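The Tultham Relay

The rack went in during February, against the advice of the Carkwood office, who wanted it in a cabinet with a lock. The flat had no space for a cabinet. It had a wooden floor, a table and a landlord in Vitham who did not answer letters.

The job sheet listed 489 line items. Item 41 read: patch lead, yellow, one off, to be fitted by the tenant. The tenant had fitted the server, the switch and the shelf. The lead remained.

She read the item again on 29 March 2022 and got out the tools. Arango, the firm that supplied the parts, had supplied the instructions too. These ran to 10 pages, and page 10 was blank.
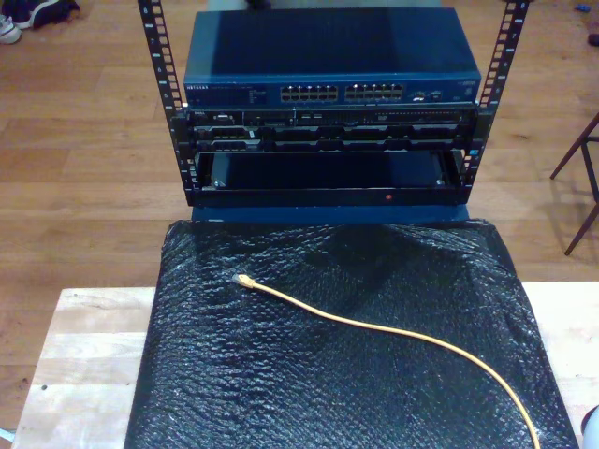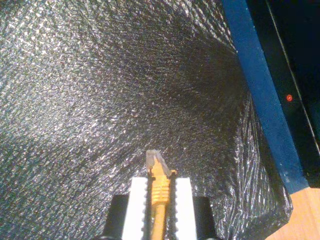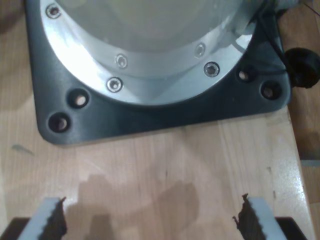 She worked down the sheet in order. Rails, screws, switch. Item 41 had no port number against it, only a dash. Twenty-four ports in two blocks, and the sheet gave no preference. She rang the help line and put the question plainly: which one?

Carkwood replied that the port did not matter so long as it was written down. The relay had been lost at Tultham the year before over a lead that worked perfectly well, in a port no one had recorded, and it had taken a winter to find. Write it down twice, the voice said, once on the sheet and once on the lead itself, and use a pencil for the sheet.

She asked why a pencil.

Because you will move it, said Carkwood, and rang off.

She found a pencil in the kitchen drawer, sharpened it with a knife, and wrote a seven in place of the dash.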